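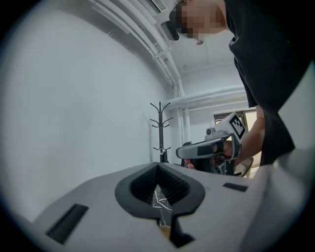 Leaning in over a veined surface, with white pipes along the wall behind.

Small cups on a marble table: what works and what I'd skip

Updated 25 January 2019

Every spring somebody sends me a new miracle cure for rings on marble. Last April it was toothpaste. Before that it was a paste of baking soda and lemon juice, and I would like to meet the person who thought lemon juice belonged anywhere near marble. Acid eats the polish. You may lift the coffee stain, but you'll be left with a dull patch that no amount of wiping will shift.

First, find out what you have. A lot of "marble" tables are printed glass or resin, and the advice for real stone is wasted on them. Look at the underside or the rim. If the veins stop dead at the edge, be suspicious, although some good fakes carry the pattern over. A dealer once told me that real stone always feels cold. So does glass.

For daily cleaning, use warm water, a drop of dish soap and a soft cloth, then a second cloth to dry. That is the whole method. I tried the Fidach stone spray for a month on one half of my own table and plain soap on the other, and Ita Moynihan, who didn't know which was which, picked the soap side as the shinier one. One tester proves very little, I know, but I haven't bought another bottle.

Black tops need more drying than pale ones. Hard water leaves a gray film that hardly shows on white and looks awful on black. Buff in straight lines toward the window and check from a low angle when you've finished.

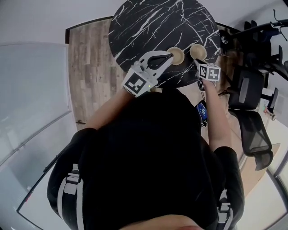 Small cups cause more trouble than mugs, in my experience. They get filled too close to the rim, they dribble down the side, and the drip collects underneath. Wipe the foot of the cup before you set it down. Leave enough room between two cups to get your fingers around either one without knocking the other, and keep both far enough in that a sleeve won't catch them.

Unglazed feet are worth a check too. Run a fingertip around the bottom. If it feels like sandpaper, it will act like sandpaper. You can smooth it under a running tap with 1000 grit wet-and-dry paper, and then 3000 if you have the patience. I usually don't. Felt dots work for about a week and come off in the dishwater.

Coasters: fine, as long as you lift them now and then. Cork holds damp. The Kadano silicone ones are said to be "stain neutral," whatever that means, and mine picked up every crumb in the room.

Bergþóra Egilsson wrote in to say she reseals her table 4 times a year. That seems like a lot to me. Put a few drops of water in a corner and wait ten minutes – if the stone darkens, seal it. If the drops just sit there, put the can back in the cupboard.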